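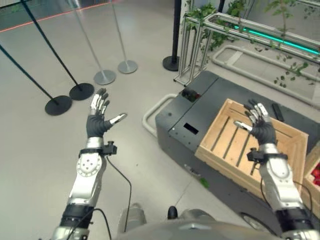
Damián Farías has called loss and damage "the bill that arrives after adaptation has failed", and the phrase is often repeated in introductions to the subject. In international climate policy, loss and damage refers to the harm caused by climate change that has not been avoided by cutting emissions or by adapting to new conditions. It covers sudden events such as floods and storms, and slow changes such as rising seas, the spread of deserts and the loss of glaciers.

The term has no single agreed definition in treaty law. In everyday use it is often split into 2 types. Economic losses are those that can be given a market price, including damaged roads, ruined harvests and lost wages. Non-economic losses include deaths, poor health, the disappearance of burial grounds and the weakening of local languages when a community has to move.

Background

Small island states raised the issue in the early 1990s, during the talks that led to the United Nations Framework Convention on Climate Change. They proposed an insurance pool to help low-lying countries affected by sea level rise, paid for by industrialised countries. The proposal was not adopted.

The subject returned to the formal agenda in the following decade. The Warsaw International Mechanism was set up in 2013 to improve knowledge, coordination and support. The Paris Agreement of 2015 dealt with loss and damage in its own article, Article 8, although the decision adopting the agreement stated that the article did not provide a basis for liability or compensation. A decision to create a dedicated fund was taken at Sharm el-Sheikh in 2022, and the arrangements for running it were approved at Dubai the next year.

Funding

Payments into the fund are voluntary. Developing countries have generally asked for grants, on the grounds that loans add to the debts of states already paying for repairs. Several donor countries have argued that the group of contributors should be widened to include large emerging economies.

Other sources of money have been discussed, among them levies on shipping, air travel and fossil fuel production. Insurance schemes shared between countries already operate in the Caribbean, Africa and the Pacific. Most of these pay out when a measured trigger is reached, such as a set wind speed or amount of rainfall, so money can be released before damage has been fully assessed. Their critics point out that a severe event may fall just short of the trigger, leaving the insured country with nothing.

Measurement

Estimates of total cost vary widely. The Calell method, used in some district surveys, records household losses over 3 growing seasons and compares them with earlier local records. Shaimaa Ashour has criticised it for leaving out unpaid work, much of it done by women. The later Wolen index added 6 non-economic measures, including days of schooling missed and loss of access to places of worship.

Attribution is a separate difficulty. Scientists can estimate how far warming changed the likelihood or strength of a particular heatwave or storm, but the results are less certain where weather records are short. Building on flood plains and poor upkeep of drains can also increase the damage, and these causes are hard to separate from the effect of the climate.

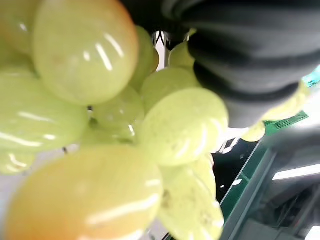
Liability and compensation

Whether high-emitting states owe compensation remains disputed. Supporters rely on the principle that a state should not cause harm beyond its borders. Opponents reply that emissions come from many sources over a long period, and that much of the early total was released before the risks were widely understood. The Dönmez paper proposed a middle course, with contributions based on past emissions but without any admission of fault.

See also

Climate change adaptation
Climate justice
Managed retreat
Nillcombe survey of coastal households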